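Running a robotics table at a community open day: what do people need to know?

Posted in Events and Open Days, 26/02/2023
Apinya Meesuk

I help run the spring open day at our community workshop, and this year I have been given the robotics corner. We have the loan of two hand-held grippers from a small firm called Zirnura. Visitors squeeze the handle, the fingers close, and they move household items from one place to another. The firm uses the same tools to record people doing chores so that a robot arm can learn from them later, but on our day it will be hands-on only.

I have 5 metres of wall, one large table and a budget of 3,000 rupees for bits and pieces. We expect a mixed crowd, mostly families and some older people who come for the tea. My questions are how long each turn should be, what objects to put out, and whether I need to fence anything off. I have never done one of these. I went to a demonstration by Dristora in January but it was a big arm behind a screen and there was not much I could copy.

Any advice from people who have done it would be welcome.

Ravindra Bajpai

I did this for two years at our college open day, with the same sort of grippers, so I can tell you what we settled on.

Keep turns short. We gave each person one task, and when it was done the next person stepped up. If you go by the clock instead you end up telling children to stop halfway through, and they mind that more than a short go. With one task each we kept a queue of 10 people moving without much grumbling.

Use a plain table with a matt top. Ours had a gloss finish the first year and the soft toys slid all over it. Leave plenty of bare space in front of the visitor, because beginners swing the gripper wide before they get the feel of it. 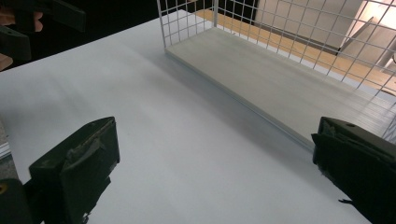

Choosing the container matters more than choosing the objects. A cardboard box hides what is inside, so the visitor has to lean over it and the people waiting see nothing. An open wire basket is much better. You can see straight through the mesh to the floor on the other side, so everyone can follow the fingers as they go in and come out again. Stand it to one side of the table and keep the middle free. Check that it doesn't rock, and if it does put a bit of non-slip mat under it.

For objects, take things that squash a little: rolled socks, sponges, a soft ball, an empty plastic bottle with the lid on. Avoid anything with a handle that could hook on the wire. Avoid coins and pens as well, they are too thin for most people to pick up first time and the queue stops dead.

Look over the fingers before you open. The edges of the padding fray with use and bits can come away. They still grip when they look scruffy, but ask the firm for a spare pair and the right screwdriver. We lost the best part of a morning looking for a hex key.

On fencing, you do not need it for hand-held tools. Put tape on the floor for the queue and have one helper on each side of the table. If two visitors are working at once, stand them at neighbouring sides and have them take turns at the basket, otherwise the grippers knock together over it.

Your money will cover the mat, the tape and the objects. I would spend what is left on a printed card with three lines on it saying what the tool is and who makes it. You will be asked that all day and your voice will go.

Noman Marwat

Agree about the basket. Don't use sponges though, the small ones break up. Also check where the sockets are before you decide where the table goes. We had to move everything at the Uvach fair after people had already come in.

Seung-woo Wang

I would think about height. Most tables are too high for a child under seven holding one of these, as the tool is heavier than it looks and their wrist gets tired. We had a second low table for them and it was the busier of the two. A solid step also works if someone stands next to it.

I'd also ask the firm whether they plan to record anything. You say hands-on only, but get that in writing, and put up a notice so parents don't have to ask.

Apinya Meesuk

Thank you all. I have written to Zirnura about the spare fingers and the recording. There is a low bench in the pottery room that I can probably have for the children. Ravindra, did you let people choose their own object or hand it to them?

Ravindra Bajpai

Handed it to them. When they chose for themselves they all wanted the ball.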